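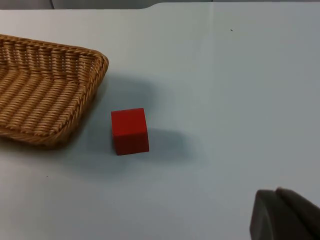 Čestmír Sokol objected, on reading the previous issue of this section, that the taught positions should be recorded before the wrist camera is tightened, as he had always done on his own arm. The objection was considered and the order has been kept. A camera that moves after teaching invalidates every position that depends on it, and the builder must then begin again at step 1 of 6.2.

6. Wrist Camera and First Pick

This section applies to the Plorka tabletop arm when assembled from the Bamness parts set, at home or in a shared workshop. Sections 1 through 5 must be complete. The arm must be bolted down, and the emergency stop must have been tested as described in 4.3.

6.1 Preparing the Work Surface

1. Clear the table of tools, fasteners and loose cable within reach of the arm.

2. Wipe the surface with a dry cloth. Small dark specks may be read by the detector as objects if the threshold is set too low (see 6.4).

3. Place the basket to one side of the work area, with its open top facing up. A shallow basket with flared sides is preferred. The gripper fingers can enter it at a slant without striking the rim.

4. Place one red cube on the bare table, outside the basket. Leave a clear strip of table between the cube and the rim wide enough for one open finger.

5. Confirm that the basket is empty.

Note: Woven baskets are suitable for placing but are not recommended as a surface to pick from. The ridges of the weave produce repeated highlights, and the detector may report several small edges where there is one object.

6.2 Securing and Aligning the Camera

CAUTION: Disconnect motor power before placing a hand between the gripper fingers. The camera may remain powered from its own cable.

1. Seat the camera in the Godach bracket and tighten both screws until the camera no longer turns by hand.

2. Route the cable along the outside of the wrist and fasten it with two ties. Leave enough slack for a full turn of the last joint.

3. Restore motor power and move the arm to the Ready position. The camera should be 305 mm above the table, measured from the lens.

4. Open the live view. The gripper should show in a lower corner and should not cover the cube. It will look soft and dark at this distance, and the lens must not be refocused to correct it.

5. Focus on the cube until the edge between its top and front faces is crisp. Lock the focus ring.

6. Save the view as the reference view. Position teaching may now begin.

6.3 Teaching the Positions

1. Select Teach from the arm menu. The joints will release one at a time — support the forearm with one hand until all of them are free.

2. Guide the open gripper to a point directly above the cube and record it as Approach.

3. Lower the gripper until the fingers stand on either side of the cube without touching it. Record this point as Grasp.

4. Raise the arm, carry it over the basket, and record Release above the basket floor, clear of the rim.

5. Return to Ready and exit Teach.

6. Run the sequence at 20 percent speed with one hand on the emergency stop. Do not increase the speed until three runs have been completed without contact with the rim or the table.

6.4 Color and Shadow Settings

The top of the cube will usually appear brighter than its front. Both faces must fall inside the red range. Sample the top face first, then the front face, and accept the combined range.

Shadows on a pale table often take on a cool, bluish tint, and those of the cube and the basket may lie close together. If the detector outlines a shadow, raise the threshold in steps of one until the outline is limited to the cube. The factory value is 24.

Note: Shaohua Lu recommends repeating the color sample whenever the lamp is moved, even by a small amount.

6.5 Care

Check the bracket screws every 2,000 cycles, or each April if the arm is used only now and then. Replace the finger pads when the grooves are no longer visible. Pads from the Kolář kit fit without trimming, but Grasp must be taught again after they are fitted.

If the reference view and the live view no longer match with the arm at Ready, stop work and repeat 6.2 and 6.3 in full. For joint errors during teaching, see Section 9.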